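February 2024, Sunday evening

I promised myself to write every Sunday, and I have already missed two of them. So tonight I write a longer one, with tea, at the small desk by the radiator. Outside it has rained since breakfast.

The week was mostly about the bin. I did not think in December, when I started at Wojcik, that I could spend so many days with one grey bin and still have something left to think about it. At home my father would laugh. He repaired roofs and gutters, and for him sheet metal was a thing you bend over your knee and go.

On Monday I cut the walls for the second time. The first ones were wrong because I had read the angle from the inside and the drawing gives it from the outside. Dehua Li looked at my piece, then at the drawing, then at me, and only said "other side". I was ashamed for perhaps an hour. Afterwards I made a card model, as I should have done at the start, and with the card in my hands I understood it at once. When the walls slope, every corner is a little surprise. The edge which looks straight on the paper leans in two directions, and the flap must be cut narrower at the bottom or it will push the neighbour away.

I have learned the English words for this now and I write them here so I keep them: flange, hem, burr, bend allowance. "Burr" I like very much. It sounds like what it is. I took off burrs on Tuesday the whole afternoon with the half-round file, and in the evening my fingertips felt as if they belonged to somebody older.

Wednesday I was at the language class and it was about letters of complaint. The teacher gave us a firm named Flirkum which had sold us a broken kettle. I wrote such a polite letter that she said Flirkum would believe I was thanking them. I must practise being angry in English. I can do it quite well in my own language.

On Thursday we tried how the bin stands. The question was whether it would go on a steel frame or on the table, and I was for the table. It is light wood and it does not ring. On steel, each thing you put in a metal bin makes a noise like a dropped tray, and after one morning of this everybody has a bad temper. Wood takes some of it. The carpet also helps, the dark one with the rough surface, although I was against it at first. I said that a carpet in such a room will swallow every screw. I still think so. On Thursday I lost a rivet in it and found it only with the magnet on the string, after I had gone over the same place many times. But I admit my knees are grateful, and the room sounds more like a room. 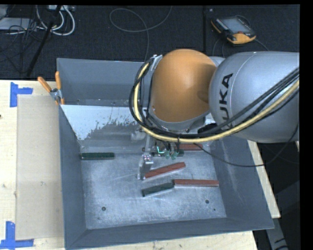 For the inside I asked for no paint. Dehua Li was not sure and we had a small discussion, quite friendly. Paint looks clean on the first day and then it has scratches, and after the scratches it comes off in little pieces, and somebody has to explain where the little pieces come from. Bare metal gets marks too, but the marks are only marks. Also I like the colour as it is. In the morning it is more blue, and when the lamps are on it is simply grey. I did not use this as an argument, of course.

The red block is my favourite thing to try with. A red one you find immediately against the grey, you do not have to bend down and search. If it lies along the front wall, it shows me if the floor is true, because a straight thing beside a straight edge is very honest. On Friday morning I laid it on the floor in this way and there was a gap at one end, thin as a fingernail. I took the bin off the table, turned it over on a blanket and worked along the fold with the wooden mallet. Little hits, many. One must not be impatient there. If you hit hard you make a second mistake which is exactly opposite to the first one, and then you have two.

After lunch I put the block back and I could not see the gap any more. I ran my finger over the place and could not feel it either. I was so pleased that I went to make coffee for everybody and forgot to ask who takes sugar.

Then came the weighing. The floor must carry 20 kilos without going down in the middle, this is written on the order from Stallden. We had no proper weights, so I used bags of sand from the yard, and one of the bags had a hole. So now there is sand in the carpet. I swept, and then I used the vacuum cleaner, and I am sure in summer we will still find some of it. But the floor held. I left the bags inside while I was writing the label, and when I took them out I put the steel rule across and no light came under it.

For the label I had to choose a name for this size. The others have been named after places that exist only on the order sheets, so this one is Drundon, and the next will be something else with D. I wrote DRUNDON in pencil on the underside, very small, and beside it my initials. I do not know if this is allowed. My father did it on every gutter in our street.

Saturday I slept until late and then went to the market. The leeks were good and the apples were not. I bought a pair of thin gloves with grey palms for 14 pounds, which is too much, but the cheap ones let the edges through and I have now two plasters on the left hand. I also rang my mother. She asked what I make at work and I said "a big box with walls that are not straight". She asked if they could not teach me to make straight ones.

Today I did the shirts and cooked a soup from the leeks with too much pepper. In the afternoon I meant to read, but I sat with a pencil and drew corners instead. I think for the next bin I can fold the back wall and the floor from one sheet — then there is one seam less and nothing to file on that side. It needs a longer brake than ours, or I must do it in two steps and be very careful in the middle. I will ask Dehua Li on the first quiet moment.

To do tomorrow:
Return the magnet to the drawer, it is still in my coat.
Ask about the longer brake.
Order rivets, a box of 200.
Bring sugar, we have none.
Sew the button on the blue jacket (tonight, if I am not too lazy).

It is raining still. I put the bucket under the window in the hall again and wrote to the landlord, this time a little less politely. I wrote "I expect" and not "I would be so grateful". My teacher would be satisfied, I believe.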